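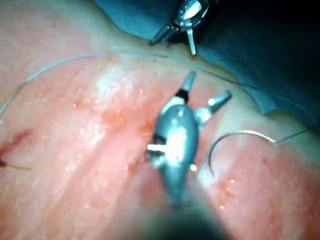

Jaws open over one of the grooves in the pad.

Home Files Notes Issues History

Flindance stitch notes - README

Hi! Welcome to the written half of Flindance. If you came for the notes on pads, needles, thread and what goes wrong between the first bite and the last snip, you're in the right folder. I look after these notes. I type most of them up myself, usually with a mug balanced somewhere it shouldn't be, and I'm the person to bug when a column makes no sense.

This is version 3, put together June 28, 2025. If you have an older copy, please throw it out. The old tail columns were a mess and I'd rather we never spoke of them again.

What's in the folder

- stitches.csv - one row per stitch attempt, 114 rows in all
- sessions.csv - one row per sitting, 19 of them
- pads.csv - what shape each pad was in before we started and after we stopped
- words.txt - the vocabulary list, with the arguments left in
- remarks/ - free text, as typed, spelling and all

The three tables join on session_id and pad_id. There's no clever key. If you open them in a spreadsheet, watch out for pad_id, which has leading zeros that spreadsheet programs love to eat. Import that column as text and you'll be fine.

What it's about

Closing a cut in a soft practice pad with interrupted stitches, meaning each stitch gets its own knot and its own cut tails, and you move along the line and do it again. I wanted a record of the fiddly bits - where the needle went in, how it got parked between passes, where the spare thread ended up, how the edges sat once the knot was down. There are lots of places to read about how stitching ought to go. I wanted somewhere to write down how it went on our table, including the afternoons when it went badly.

About the pads

I have a lot of feelings about pads. A fresh one is springy and pushes back at the needle, and people tend to take a bigger bite than they meant to. An older one gets soft along the old holes and will happily tear if you pull the knot down too fast. So pads.csv has a condition column with four values: fresh, used, tired, retired. "Tired" is a judgment call, and it's mine. If I can see old holes close enough to the new line that a needle might wander into one, it's tired. Retired pads go in the bin at the end of the day and get no more rows.

The surface column is about shine. We keep the pads moist, and a moist pad throws little white highlights all over the place, which is pretty but makes pale thread much harder to follow by eye. I put down low, medium or high. Please don't treat this as a measurement! It's me squinting.

There's also a fluid column, plain yes or no, for whether red fluid had gathered on the pad when I wrote the row. It changes how easy the edges are to see, so I thought it deserved its own spot. Anything more interesting than yes or no goes in the remarks.

Needles

All the needles in the table are curved. I used to write down a number for where on the curve the needle was gripped, and then I compared my numbers with Somtochukwu Osagie's for the same stitches and, oof. We now use three words: near the point, middle, near the thread. Our agreement got a lot better overnight and I've stopped pretending I can read tenths of an arc.

The needle_state column is the one people ask about most, so:

held - something has it
in_pad - it's through the surface, whether or not it's also held
resting - lying on top of the pad
unclear - I couldn't say

When two of these are true, in_pad wins over held. We picked that in March and I went back through the earlier rows to match. If you find one I missed (there's always one), send me the row number and I'll fix it.

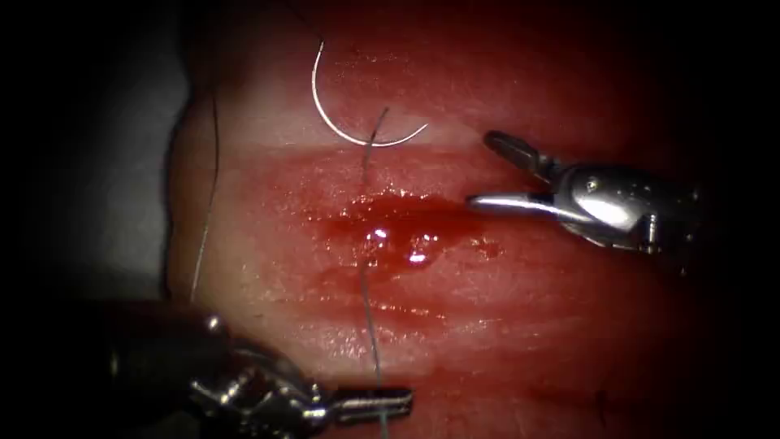
Curved needle on the pad, thread running down from it, a second strand over by the left border.

Thread

Thread is the whole ballgame, if you ask me. Everyone watches the needle and then the thread does something sneaky off to one side. In stitches.csv you'll find thread_lie, which tells you where the slack was at the moment of writing:

flat - touching the pad for most of its length
lifted - mostly in the air
looped - hanging or lying in a clear bend
crossed - passing over the stitch line or over another strand

A row can carry more than one of these, separated by a plus sign, like flat+crossed. I know, I know, that's two facts in one cell. Splitting it into four yes/no columns is on my list for next time. Apolinar Orozco already has a little script that does it and he's said he'll share it if asked nicely.

There's a strand_count column too. It's there for the moments when there's more than one piece of thread around and you want to filter those out. Count a strand only if you can follow it for a decent stretch. Tails from finished stitches don't count as strands, they have columns of their own.

Knots and tails

For every finished stitch I note three things: whether the knot sits on the line or off to one side, whether the edges of the cut meet, and what the tails are doing. Tails can be up, down, across or mixed. "Across" means lying over the cut. I used to note tail length as well, in millimeters, by eye, and those numbers were pure fantasy. They're gone.

A word about edges. "Meet" means they meet at that stitch. It says nothing about the gap farther along, which might still be wide open and waiting its turn. If you want to know how the whole line looked at the end, that's line_closed in sessions.csv, and it's filled in once per sitting, last thing.

Stitches that got pulled out and redone have both rows kept, the first with redo set to yes. Please don't drop them by default. They're some of the best rows in the table, and the remarks that go with them are much livelier!
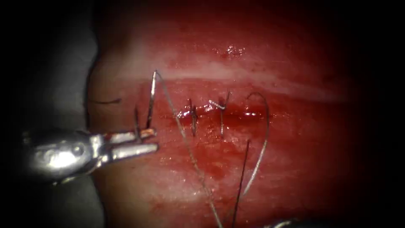 Lauri Mäkelä: I'd like a spacing column. You tell us if each knot sits on the line, but I can't find out from the table how far apart neighboring stitches are, and for me that's half of whether a closure is any good. Even a rough "tight / even / wide" would do. Also, could you say somewhere which end of the cut is stitch one? I spent a good while assuming left to right and I don't think that's always true.

Fair on both counts. Stitch one is whichever stitch was done first, wherever it sits, and the start_side column in sessions.csv tells you which end that was for the sitting. I'd forgotten to mention it in the last README, sorry! As for spacing, I've added it to words.txt with Lauri's three values. I haven't gone back and filled it in for the existing rows yet. Blank means blank, please don't read "even" into it.

How the rows get written

One person does a first pass and a second person reads it over. For most sittings that was me first and Ye-seo Ma second. Ye-seo is stricter about "unclear" than I am, and where we couldn't settle it, the row says unclear. For 10 of the rows there was no second reader at all, and those have second_reader left empty. If you're doing anything careful, set those aside.

We don't write rows for the in-between stuff, such as moving a pad, topping up the moisture or untangling. Untangling does get a remark when it was bad. Search remarks/ for "spaghetti" and you'll have most of them.

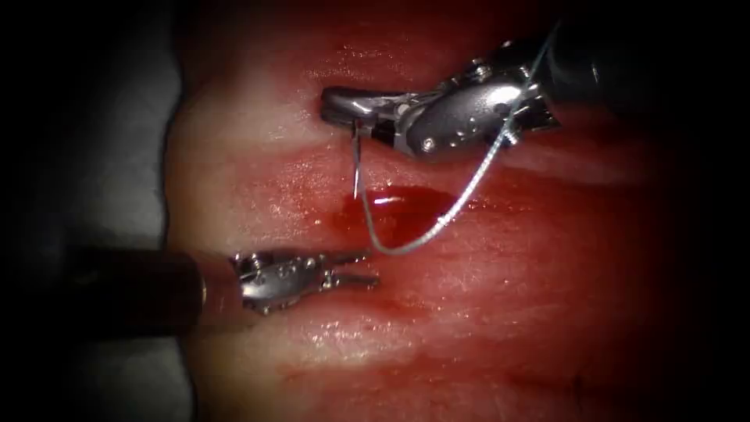
Needle gripped with the point down, slack thread hanging in a U.

Slack loops

I want to say a bit more about loops, as they're where the vocabulary has changed most. In the old version, a loop got written down only when it was being used to make a knot. That left out all the loops that just happen, when there's thread to spare and gravity does the rest. Now "looped" is about shape only. If it hangs or lies in a bend you could point at, it's looped, and you don't need to guess what anybody was planning to do with it. This makes the column way easier to fill in and, I admit, a bit less exciting to read.

Nassoro Were asked whether a loop that crosses in front of a tool should be marked crossed as well. No - crossed is for thread over the stitch line or over other thread, and nothing else. I've put that in words.txt in capitals.

Things these notes are no good for

Please don't use them to say who stitches well. The rows weren't collected that way, the pads varied a lot, and a tired pad will make anybody look clumsy. They also can't tell you a thing about real wounds. It's pad work from start to finish. And there's no timing in here, so if you need seconds per stitch you'll have to get that somewhere else.

Known gaps

- surface is missing for the first few sittings, I hadn't thought of it yet
- spacing is empty everywhere for now
- two remarks files have the same title, the contents are different, keep both
- the word "bite" is used in the remarks for both a single pass and a whole stitch, depending on who was typing

Where it lives

The master copy sits in the Fellance folder on the Jendalthorpe shared drive, under text, then stitches. If yours came from anywhere else, check that it says version 3 on the first line of words.txt before you build anything on it. Fixes go to me through the issues page. One row per issue if you can bear it, with the stitch_id in the title, and tell me what you think the value should be.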